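From: Salamatu Agbeko
To: Feltstead list
Subject: Re: clearing the long table

On 9th October Henrik Baumgart wrote:
> The top wants oiling before winter. Could everyone
> sort their bits and pieces by then?

Dear Henrik and all, thank you for the nudge — I've been meaning to write since September.

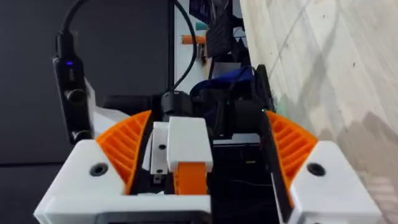
I went through my own odds and ends last night and filled 2 shoeboxes, mostly things I'd forgotten I owned.

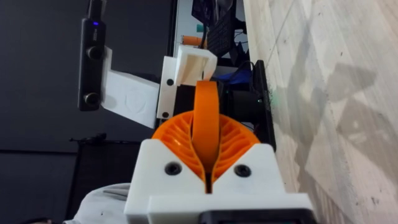 Which oil are we using? The Trellen, same as last time, and there's up to a can of it left on my shelf.

It goes a long way on light wood like ours if you rub it in thin.

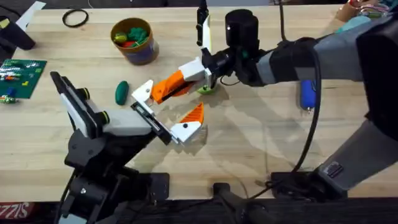 Small things left on the top can go in the drawer by the door, and I'll bring plenty of rags, so please don't buy any.

Warmly,
Salamatu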